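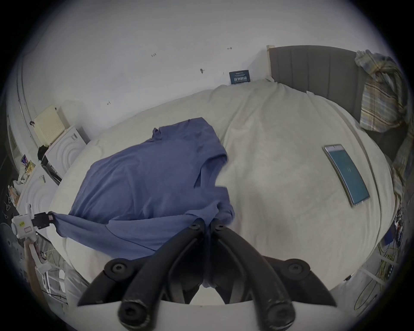

A folding station for paired hand-held grippers, with a blue T-shirt in the jaws.

The Case for a Dull Maintenance Log
Opinion, 22 May 2021

Organizations that depend on automated equipment spend freely on its purchase and grudgingly on its upkeep. The pattern is old, and it has survived the arrival of robots in small workshops, laundries and teaching rooms without much change. This essay argues that the setup and care of a single working cell deserves the same written discipline as the design of the machines in it, and that the discipline should begin before the first day of use.

The Senthorpe site, which trains and tests grippers on soft goods, is the one I know best. Its folding station was put together over two weeks in October and has been in regular service ever since. The equipment list is short. The written procedure that accompanies it runs to three pages, and for the first months those pages were treated as optional. Operators checked the jaws when a jaw had slipped. They tightened a pivot when it rattled. Each of these repairs was done well, and almost none was recorded. 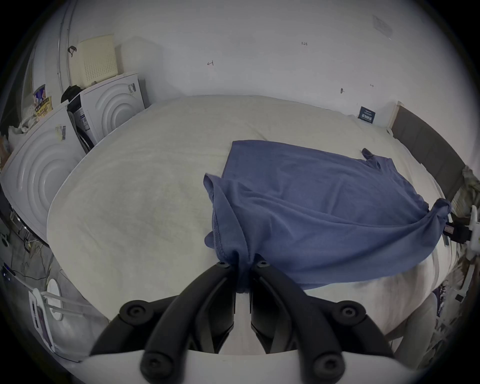

Fasteners are where neglect shows first. A gripper finger is a chain of small joints, and the whole chain is only as true as its loosest one. On the grippers used at Senthorpe the fingers are held with round black hex-socket bolts, some near the tips where the cloth is taken up and others at the pivots further down, so every one of them can be reached with an ordinary key. That is a sound choice by the designer, and it removes the usual excuse. A check of every bolt, made at the same point in each shift and marked on a sheet, takes less time than one argument over whose turn it was. I would go further and require that the sheet name the person who made the check. Our supplier, Fasstead, asks for the same on the units it takes back for service, and it is right to do so.

The second area is reference. A cell that handles cloth has no hard edges to rely on, and a shirt can settle in a different place every time it is put down. Whatever marks a station uses to fix its working area should be entered in the log with the date they were made and the reason. Unexplained marks are worse than missing ones. A new operator will obey them, move them or ignore them, and all three choices look equally reasonable on the day. When the station was handed from one team to another last winter, the incoming team lost an afternoon establishing which positions were current. Nothing was broken. The information had simply left with the people who held it.

Paired tools raise the stakes. Two grippers that share one piece of cloth must close with similar force and release at a similar moment, or the fabric creeps toward the stronger jaw. Adjusting one unit alone is therefore seldom a complete repair. The log should treat the pair as one machine, with one history.

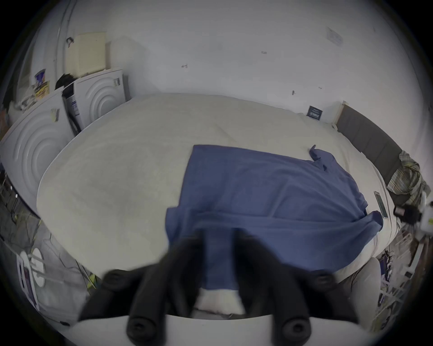
Henk Koster objects that a log of this kind soon becomes a ritual. He wrote to me that at Villanueva the operators filled in 249 sheets before a single one was read, and that "a form with no reader teaches people to tick boxes." He would prefer a weekly inspection by one experienced technician, with the authority to take a unit out of service on the spot.

The objection is fair and should be answered in full. A log that is never read is a waste of paper, and I do not defend it. But the weekly inspection has a weakness of its own, which is that it depends on the memory of one person. When the Liltora group reviewed its own stations, it went through 337 service entries and found that the useful ones were brief, specific and written by whoever had been holding the tool. The long entries, composed at the end of the week, said less. The technician's inspection should stand. It should begin with the operators' sheets, read in that technician's presence, and any entry without a response should stay open until it has one.
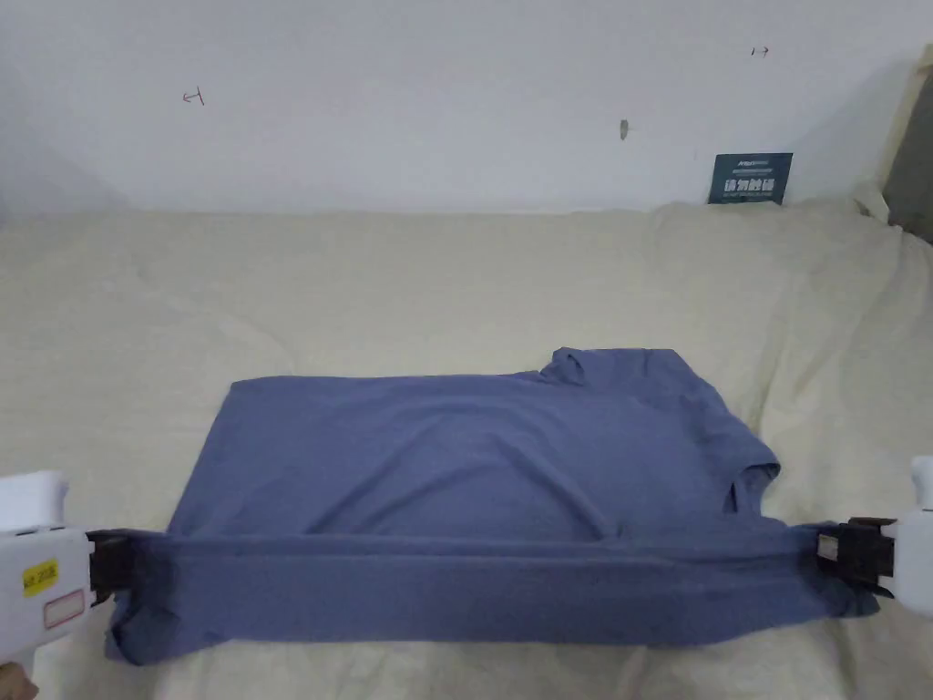 There remains the matter of cost. Managers ask what the station loses when an operator stops to check bolts and jaws, and they are entitled to a number. At Senthorpe we now pause after every 100 folds. The pause is written into the schedule as working time, so an operator who takes it is not falling behind and has no reason to skip it. Before that change was made, the checks were described in every briefing as essential and were counted in every report as idle time. Staff drew the obvious lesson from the report.

I would ask any site planning a new cell to settle three matters in writing before the equipment is unpacked: who reads the log, how soon an entry must be answered, and who may stop the work. The last of these should be the operator. A person with a gripper in hand will feel a stiff hinge well before it appears in anyone's results, and should be free to put the tool down and write one line about it.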